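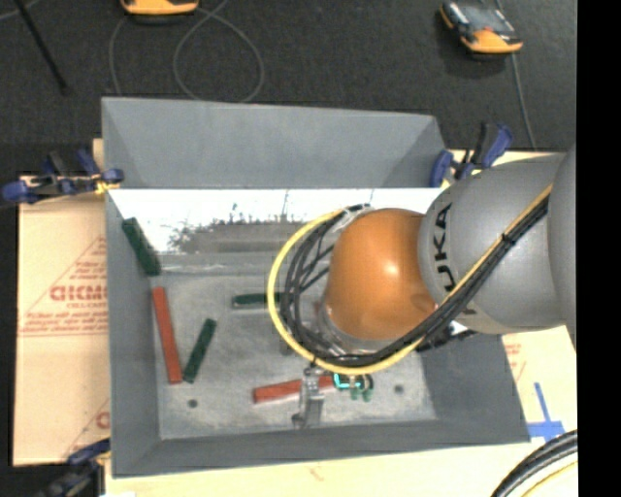 Progress report on the bin picking cell at the Brollden shared workshop

Sat 30 November

The Skyrme project has completed its second stage of assembly. The robot arm is mounted, the cables are dressed, and the cell is now in use for picking trials with coloured blocks. This post records the present state of the work for members of the workshop and for readers who have followed the build since July.

The project was proposed by Iolo Mathias and is carried out by three members: Mr. Mathias, Iestyn Ruddock and the author. The aim is a small cell that can take long parts out of a deep bin in any order and hand them to the saw bench. The arm is a used KUKA, bought through a dealer in Gruvercombe. Its orange covers show some wear, and the purchase price reflected this.

The bin

The metal bin has sloping walls, and these have been the main source of difficulty. A block that comes to rest against a wall does not lie flat, and the fingers must approach it at an angle. In the July trials we used a plain wooden tray, and the results from that period should not be compared with the present ones.

The bin is held by clamps at its corners. It was first held by its own weight alone, and it moved on the work surface whenever the arm pressed down on a part. Mr. Ruddock has asked that the clamps remain in place between sessions. Blue tape on the surface near the bin marks a reference position and should be left alone. Members who need to lift the tape are requested to write to us first.

Parts

The test parts are long rectangular blocks in dark green and red. Each session begins with a few of them dropped into the bin by hand. The order of picking is decided by the software, which prefers the block with the most clear space on both sides. Blocks near the low front wall are usually taken early under this rule, and a block in a corner is usually left until last.

A full trial consists of 200 picks. In the most recent one, 134 were completed on the first attempt. A further 16 were completed on the second attempt, and the rest were stopped by the operator or by the force limit. Most of the stops concerned blocks resting in a corner. We consider this acceptable for the second stage, though it is well short of what the saw bench will require.

Cables

The black cables and the yellow cable run along the arm together and pass around the wrist in a wide loop. The loop gives the wrist the slack it needs to turn, but it also hangs low over the bin. Mr. Mathias has proposed a shorter route with a spring return. Eifion Vaughan, who maintains the electrical installation at Brollden, has agreed to review the drawing before any cable is cut.

Until then, the program limits wrist rotation when the arm is below the rim of the bin. This adds time to each pick - up to 10 seconds in the worst case - and the limit will be removed when the new route has been fitted.

Next stage

The third stage will add the transfer to the saw bench. Saturnino Palacios has offered the use of a short conveyor from his Patosano project, and its height is being checked against our work surface. The gripper fingers will also be replaced with a longer pair, now being machined by Mr. Ruddock.

Members who wish to attend a trial should enter their names on the sheet by the tool crib. Drawings and the current program are kept in the project folder at Brollden, and corrections may be sent to the author.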